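## 6.3 Re-teaching the processor pockets

Do this after any work on the gripper links or the pocket panel, and every 4,000 cycles.

**Caution:** Set the cell to manual and wear a grounded wrist strap. Handle processors by the edges only.

1. Wipe both finger faces with a dry lint-free cloth.
2. Check that the link bolts are seated. Replace any bolt with a rounded head.
3. Load a scrap processor in the gripper with its lid facing out.
4. Jog to the lower pocket at 2 percent speed. Stop in front of the rim and compare the edges of the package with the edges of the pocket.

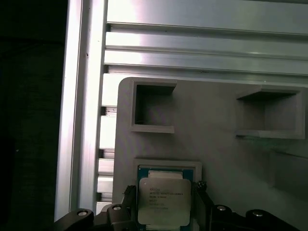

5. Correct rotation first, then height. Save the point as `POCKET_LOW`.
6. Jog in until the package meets the back of the pocket, open the fingers, and back out along the same line.

Adom Akpalu, on the review copy: On the Herkville cell I had to do step 5 twice. Height moved a little every time I corrected rotation. Please add a line about checking it again.

**Note:** Check rotation again after setting height. Repeat step 5 until neither value changes.

7. Repeat steps 4 to 6 for each upper pocket.
8. Run the placement test for 100 cycles. If the controller shows fault 42, the fingers closed past the package width. Go back to step 1.

Record the saved points on the Sernbridge service sheet.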